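Workshop notebook - bay 2
January 2, 2019

First day back and I couldn't wait to get the wagon up on the stands. The Delorme has been sitting under its sheet since before the holidays with the rear floor out, and I had two weeks of lying on the couch thinking about tailgate seals. That is a long time to think about tailgate seals.

Where we left it: the owner wants the load area dry, quiet and flat, in that order. Dorian had stripped the carpet, the side trims and the old felt. The felt was soaked along the right side and bone dry on the left, so whatever is getting in is getting in on the right. We'd all blamed the rear lamp gasket. I had even written "lamp gasket, obviously" on the job card, which Shabnam has now underlined twice in red. 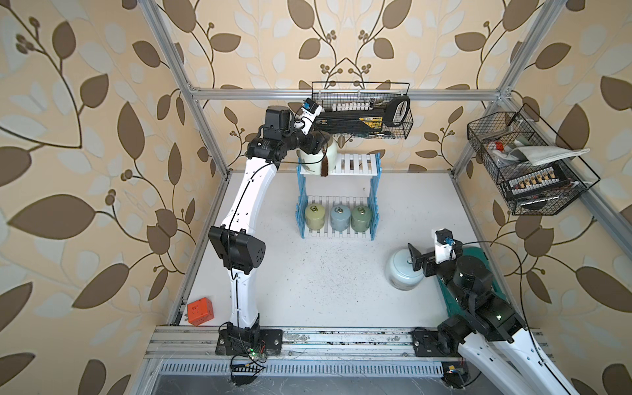 Anyway, the water test. Shabnam sat in the back with a flashlight and I ran the hose from the bottom up, a few minutes at each level. Lamp: dry. Lower corner of the tailgate: dry. Side glass: dry. Then I got up to the roof gutter and she started banging on the wheel arch. It's the seam at the top of the D-pillar, under the rail mount! The sealer has shrunk back and there's a gap you can get a fingernail into. Water goes down inside the pillar, comes out behind the trim clip and lands on the wheel arch, right above the lamp. No wonder everybody goes for the lamp.

So pleased with this. It's a cheap fix and it explains everything, including the rust on the seat belt bolt that none of us had a story for.

Done so far:
Rail off, both front studs came out clean, rear stud needed heat.
Old sealer raked out of the seam back to paint. There is one patch of surface rust near the rear end, shiny after a light sanding, no holes.
Primed the bare bit. Leaving it overnight with the heater on low.

To do: fresh seam sealer, new rubber washers under the rail feet (check the drawer before ordering, Ward swears there are some), refit, hose again before any trim goes back. PLEASE hose it again before any trim goes back. We skipped that on the green one in September and had to take the whole side apart a second time.

Now the fun part, the floor. The original board was in 3 pieces with piano hinges and it rattled from new, according to the owner. I've drawn it as two pieces, with the split behind the seat hinges, so the front half lifts out for the jack without unloading everything. I made the template from cardboard and it dropped in the first time, apart from the left wheel arch, where I had to shave off a strip about as wide as a pencil. Clear width between the trim panels is 1053 mm at the narrowest point. Measured it three times and had Joana measure it too, and she got the same, so that goes on the drawing in ink.

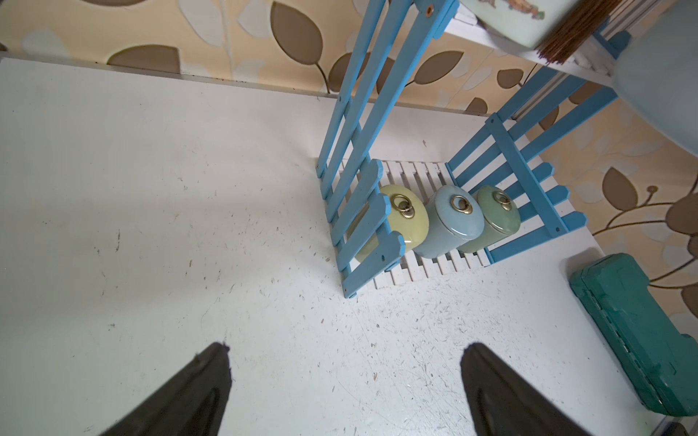
For the covering I tried the Riston needle felt next to the ribbed Mulent carpet on two offcuts. The Riston is lovely stuff. It pulls around a radius without puckering and takes the contact adhesive evenly - the ribbed one looks smarter flat but it opens up at the corners and you see the backing. I dragged the corner of a toolbox over both and the felt brushed back up with my hand. Going with the felt unless the owner objects to the color, which is a dull gray very close to what was in there.

Sound deadening: I want to use less than last time. Tapping around with my knuckles, the wheel arches and the spare wheel well ring like a bell and the rest is fairly dead already. A few squares in the middle of each panel should do it. Faustine thinks we should cover the lot while it's open. We'll try it my way, drive it out to Satenthorpe and back on the bad road, and if it drones I'll buy the coffee and stick down the rest.

One open question is the load cover. The spring in the roller is tired and it stops a hand's width short of home. Joana had the end cap off and says you can wind on extra turns with a flat screwdriver if somebody holds the tube. I'd love to save it, the fabric is perfect and the replacement ones never clip in properly. Ward, you've done these on the older model, can you look before Friday? The end cap is the left-hand one and the little nylon pin is in a cup on the windowsill. Don't lose the pin.

Parts to order: sealer, 2 trim clips for the right side (the long type), spray adhesive, one seat belt bolt.

Wheel well drain plug is missing as well, I just noticed. Add that.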